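Ledley Adult Learning
Running Small Group Lessons, Handout 3
Boards, Markers and Erasing
6 Apr 2022

Read this before the practice session. Bring it with you, along with your lesson plan from last week.

What this handout covers

Most people taking this course will teach in borrowed rooms. Some of those rooms have a wall board and many do not. This handout deals with the small dry-erase board that stands on a table in front of a group. It covers where to put the board, how to write on it, how to erase it and how to look after it. Wall boards are in Handout 4.

A tabletop board suits a group of up to 8 people seated close together. With a larger group, the people at the ends cannot read it, and you should ask for a wall board or use printed sheets.

Choosing and placing the board

Tabletop boards come with a fold-out leg, with a fixed base, or with separate clips that fit onto the bottom edge. Boards with a fold-out leg lean back and are steady when you press on them. Boards with a fixed base are heavy to carry. Boards on clips pack flat and are the easiest to take between sites, but they need a little more care when you write and erase.

If your board uses clips, fit them before the learners arrive. Put one toward each end. When both clips are close to the middle, the board rocks when you write near a corner. Push the board all the way down into each clip and check that it stands without help.

Place the board toward the side of the table where the writing can be seen by everyone. Leave enough clear table in front of it for your hands, the eraser and your notes. Do not stand it right on the edge. A hard stroke with the eraser can push it back by an inch or more.

Sit in one of the learners' chairs and look at the board from there. Then sit in the chair at the other end of the group. If you are teaching at Wumgate, do this twice, once with the blinds open and once with them closed. The upstairs room there gets strong afternoon sun.

Glare

Dry-erase surfaces are shiny. Any lamp or window in the wrong place will show up in the board, and the writing under the reflection becomes hard to read. The teacher usually does not notice. The reflection moves as you move, so a board that looks fine from where you stand can be unreadable from a chair.
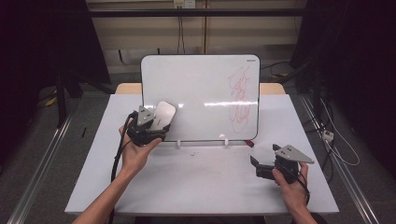

Glare should be dealt with before any writing goes on the board. A small upright board can pick up a bright streak straight across the middle, which is where most people put their main point. Turn the board a few degrees and look again from the learners' seats. If the streak is still there, move the board along the table or turn off the nearest light. When none of this works, keep the main point above or below the streak and leave the middle of the board blank. Tilting the board also helps, but a board in upright clips cannot be tilted much, and you should not wedge anything under it during a lesson.

Markers

Use dry-erase markers only. Permanent markers look almost the same and are often kept in the same drawer. Read the side of the marker before you take the cap off.

Carry black, blue and red. Use black or blue for words and numbers. Red is harder to read at a distance, and some learners have trouble telling it from other colors, so keep it for underlining, circling and corrections. Do not use color as the only way to mark a difference. If wrong answers are in red, put a cross beside them too.

Use a chisel tip for a wall board and a fine or medium tip for a tabletop board. A wide tip on a small board fills in the loops of letters such as a and e.

Test each marker on scrap paper before the lesson. A marker that is running dry leaves a faint line that learners will guess at. Throw it out. Do not put it back in the box for the next teacher.

Put the cap back on when you stop writing, even for a short time. Push until it clicks. Store markers flat. A marker stored with the tip up dries out at the tip, and one stored with the tip down can leak into the cap.

Writing on a small board

Plan the board before the lesson. Draw a rectangle on a sheet of paper and write in it what you want the board to look like when the learners copy from it. If it does not fit in the rectangle, it will not fit on the board.

Divide the board into 2 parts with a light vertical line. The left part holds what stays up for the whole lesson: the topic, the key words and any rule the learners need. The right part is working space. It is erased and used again as you go. Tell the group which part is which so they do not rush to copy working that is about to go.

Letters should be at least an inch high. Print them. Joined handwriting is slower to read, and learners who are new to English may not be able to read it at all.

Hold the top corner of the board with your free hand while you write. On a board with clips this matters more than on the other kinds. Write with light pressure. Pressing harder does not make the line darker.

Say the words as you write them, then stop talking while the group copies. Count slowly to ten if you find the silence difficult. Do not stand or lean in front of the board during this time.

Erasing

Ask before you erase. "Is everyone finished with this side?" is enough. Wait for an answer.

Use a proper eraser. A dry felt or foam eraser lifts the ink and keeps it. A sleeve or the side of your hand spreads it, and skin leaves oil that makes later marks harder to remove.

Start at the top and work down in straight overlapping strokes. The loose ink falls as dust, and working down means you do not leave it on a part you have already cleaned. Do not scrub in circles. Keep the face of the eraser flat against the surface. If only the edge touches, it leaves lines of ink between the strokes.

Support the board from behind or at the corner while you erase. Short strokes are better than long ones on a light board.

Erase fully. Half-erased writing behind new writing is one of the most common complaints on our learner feedback forms. A group looking at a 3 written over the remains of a 4000 has to work out which marks count.

Cleaning at the end of the day

An eraser takes off most of the ink but not all of it. At the end of the day, clean the board in this order.

Erase it dry.
Spray a little board cleaner on a soft cloth. Spray the cloth and not the board, or the liquid runs down into the frame.
Wipe from top to bottom.
Wipe the bottom edge and the inside of each clip, where dust collects.
Dry with a second cloth.
Tap the eraser over a trash can or brush it with an old toothbrush.

If there is no board cleaner, use plain water with a drop of dish soap, then wipe again with clean water. Do not use scouring powder or the rough side of a sponge. Scratches hold ink and cannot be fixed.

Old marks

Ink that has been on the board for several days may not come off with an eraser. Go over the mark with a fresh dry-erase marker, covering it completely, wait a few seconds and erase. The new ink loosens the old. The same method often works on permanent marker. You may need to repeat it. Try it in a corner first if the board does not belong to you.

Boards at our sites

Ledley: two tabletop boards in the supply closet, both with fold-out legs. Markers are at the front desk. Sign for them.

Wumgate: one tabletop board on clips. The clips are kept in an envelope taped to the back. Return them to the envelope.

Romaniuk Hall: wall board only. Bring your own eraser.

Practice task

Work in pairs. Each person has the board for eight minutes.

Set up the board and check it from two chairs.
Write the left part from your plan.
Teach one short step using the right part, erase it, and teach the next step.
Clear and clean the board for your partner.

The partner sits at the far end of the table and takes notes on these points:

Could I read every word?
Did the board move?
Was I given time to copy?
Was anything erased before I was ready?
Was the old writing gone before new writing went up?

Swap and repeat. Keep your partner's notes. You will need them for the written reflection due in May.

For next time

Read Handout 4. Bring a board plan for a lesson you have not taught yet, drawn in pen on one side of a sheet of paper.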